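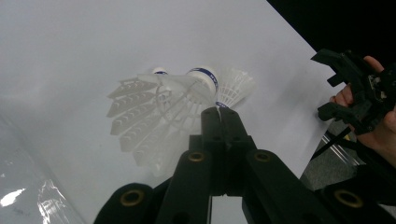 手持ちグリッパのリンクが閉じ位置で固着したとき、最初に何をすべきか。

トリガから指を離し、把持物には触れず、リンクの隙間に手を入れないまま戻しばねのロックピンを差す。指先をこじって開くのはその後でよい。

Fledell > 作業ノート > Yusuf > ハンド不具合

2018年7月　Yusuf 手持ちハンド　閉じ固着とブッシュの軸方向ずれ
記入:Jhonatan Puma　確認:Tihomir Spahić

1. 事象
シャトルコック2個を重ねた配置での把持記録中、左手側のハンドが閉じたまま戻らなくなった。トリガは解放済み。指先はコルクの青い帯のすぐ下、触れる寸前の位置で停止。力を抜いても開かず、Wirora のログでは開度が閉端から3 mmのところで張り付いている。作業者(私)が右手で先端を広げようとしてリンク間に人差し指を入れ、そのとき固着が外れて指を挟んだ。出血なし、爪の下に内出血。手袋はしていなかった。

軽傷だがヒヤリハットではなく負傷として届け出た。番号は安全管理台帳側を参照。

2. 当日の条件
机上は白の天板、照明は天井灯のみ。対象は羽根状の樹脂スカートのものと、格子状のスカートのもの。どちらもコルクは白、青系の帯付き。天板と対象が両方白いため、画像側のセグメンテーションが重なり部分で頻繁に割れる。これは前から分かっている件で、今回の固着とは無関係とみる。ただし、画像が割れるたびに同じ把持をやり直していたので、開閉回数は通常より多い。
回数はログから集計して800回。うち保持時間が規定を超えたもの13回。

3. 観察
・固着時、先端の合わせ面に段差あり。目視で片側が手前に出ている。
・中央リンク上端のブッシュが、フランジ側へ浮いている。指で押すと戻るが、数回の開閉でまた浮く。
・右リンクの同じ高さのブッシュは異常なし。
・浮いたブッシュの縁が隣のリンク板の面取り部に当たり、閉じ方向には乗り越えるが開き方向で引っかかる。当たった跡が板の内側に弧状に残っている。
・指先の穴まわりに割れ、白化なし。
・格子状スカートのリブが1本折れていた。把持中に折れたのか、元からか不明。使用前写真を撮っていない。
・樹脂粉らしきものがリンク根元に少量。採取してチャック袋へ。

4. 再現
無負荷で開閉。固着せず。
次に格子状の方の帯部分を挟み、軸を傾けた状態でトリガを強めに引く。6回目で固着。ロックピンを差してからブッシュを押し込むと解放。
同じことを羽根状の方でも行ったが再現しなかった。羽根の切り欠きに先端が入ると対象が逃げて、横方向の力が上がらない。
予備のハンド(右手側)でも実施。固着なし。ブッシュの浮きもなし。

以上から、横荷重でブッシュが軸方向に送られ、浮いた縁が引っかかるという順序で説明はつく。なぜ左手側だけかは説明できていない。

5. 部品の来歴
左手側のリンクは1月に組み直している。ブッシュはそのとき Drastotwood から取った分。右手側は組み直し前の在庫品。図面上は同じ型番、同じはめあい。
左手側の残りのブッシュをマイクロメータで測ったところ、外径は公差内の下限寄りにまとまっていた。リンク板側の穴は測れていない。ピンゲージを機械室から借りる必要がある。
外径が公差内にある以上、現時点では購入先に問い合わせない。穴側が上限寄りであればこちらの加工の問題になる。

Spahić のメモ:圧入後の抜き荷重を測った記録が見当たらない。手順書には「圧入後、手で抜けないこと」とだけある。これでは横荷重をかけたときの判定にならない。抜き荷重の下限値を決めて手順書に入れること。数値は穴径が出てから相談。

6. 安全面
手持ちハンドは駆動部がないため、リスクアセスメントでは挟まれの評価を低くしてあった。今回の力は戻しばねによるもの。固着が外れた瞬間に開き側へ動き、リンク間の隙間が狭くなる箇所で指を挟んだ。閉じ方向しか検討していなかったのが抜けていた点。

評価表の修正:
 危険源　戻しばねの蓄積エネルギー(追加)
 場面　固着解除、清掃、対象の取り外し
 対策　ロックピン、リンク側面カバー、手順の明記
カバーはまだない。Spahić が樹脂板で試作する。ブッシュの状態が外から見えるように、透明の材料を使ってほしいと依頼した。カバーを付けた状態でロックピンが差せるかも要確認。今の案だとピン穴の半分が隠れる。

7. 暫定処置
・左手側ハンドは使用停止。赤札を付けて棚へ。部品取りにも使わない。
・右手側は継続使用可。ただし作業前にブッシュの浮きを目視と爪で確認し、記録シートの備考欄に書く。
・机の手前の縁まわりにビニールを置かない。固着と関係はないが、反射で開度マーカの検出が飛ぶことがあった。包装は開けたら捨てる。
・両手での記録は中止。片手の分だけ先に進める。
・固着したら大声で知らせて止める。一人のときは記録をしない。

8. Wirora 側
開度が閉端付近で張り付いているのに、警告が出なかった。閾値は「トリガ解放後の開度変化なし」で、判定までの待ちが長すぎる。保持の長い把持を誤検知しないよう、以前に私が延ばした設定がそのまま残っていた。元の値に戻すと、今日のログでは固着の箇所だけが引っかかる。ほかの日のログではまだ試していない。
解放の検出をトリガのスイッチで直接取れば待ち時間自体が要らなくなるが、コネクタのピンが余っていない。保留。

なお、固着直前の数回は、開きの立ち上がりに小さな段が見える。ブッシュの縁が板を乗り越えるときの引っかかりと考えれば時期は合う。段の高さはノイズとほとんど変わらず、これ単独で予兆検知に使えるかは疑わしい。波形は共有フォルダの該当日に入れた。

9. 残件
リンク板の穴径測定(Puma)
抜き荷重の下限値、手順書改訂(Spahić)
側面カバー試作(Spahić)
待ち時間設定を戻した状態での過去ログ再判定(Puma)
折れたリブのシャトルコックは廃棄せず、左手側ハンドと同じ箱に保管
樹脂粉は未分析。リンク由来かスカート由来か、色では判断できない

追記:機械室のピンゲージは貸出中。返却待ち。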